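Fallatstead: the back bedroom, before and after the snacks

Gallery updated Feb 24, 2022

Every house has a room where things go to be dealt with later. At Fallatstead it is the back bedroom, which has at various times been a study, a sewing room and, for one damp May, a place to dry tents. Currently it is a bedroom again, in the sense that it has a bed in it.

Readers who have followed the house pages for a while will know that we have promised to sort this room out on nine separate occasions. The ninth went rather well until lunch. What follows is the state of play, with more words than pictures, as the last lot of photographs came out mostly as thumb.

The room itself

It faces the garden and gets the best light in the house, a fact wasted on luggage. The paint is a shade called Hetasora, bought in the sale at Trinda along with a roller that shed like a spaniel. One coat took an afternoon. The second coat is still in the tin, under the stairs, and I expect it has opinions by now.

The curtains

Pale green and sheer, chosen after a long argument about blackout lining. The romantic side won. Anyone sleeping in here in summer will be awake at 5 and is welcome to put the kettle on.

The bed

Dark wooden headboard, inherited, and heavier than any of the people who have had to carry it upstairs. The navy comforter with the white flowers is the good one. It has been made properly exactly as often as we have had visitors, and it slides towards the floor the moment they leave.

The suitcase

Black, on wheels, and parked by the back wall at the foot of the bed. It was going up into the loft after the last trip. The loft hatch needs the long ladder, the long ladder is in the shed, and the shed is a gallery page of its own.

The snack department

We came back from the Mathebula market with supplies for the film weekend and put them down in here for a minute, to keep them out of the kitchen. Hiding food from yourself is harder than it sounds – particularly when you are also the one who hid it. The pretty packets last longest, as everyone feels bad about opening them. The plain ones don't stand a chance.

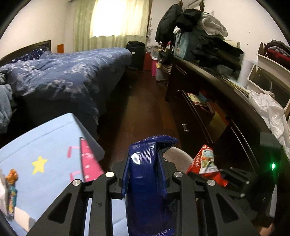

Snacks in the back bedroom: dark blue packet, red bag, and a light blue box with a yellow star. Suitcase still not in the loft.

Still to do

Second coat. Hem the curtains, or decide that they were always meant to be that length. Find a lidded box for the food and put it somewhere inconvenient. Measure the alcove again, because the figure I wrote down was 2183 and I no longer know whether that was millimetres or the last bit of somebody's phone number.

The shelves for the alcove have been ordered once and cancelled once. If they turn up anyway they will get a page to themselves, with proper captions and a picture of the spirit level. The landing gallery is next, provided we can get the laundry off it.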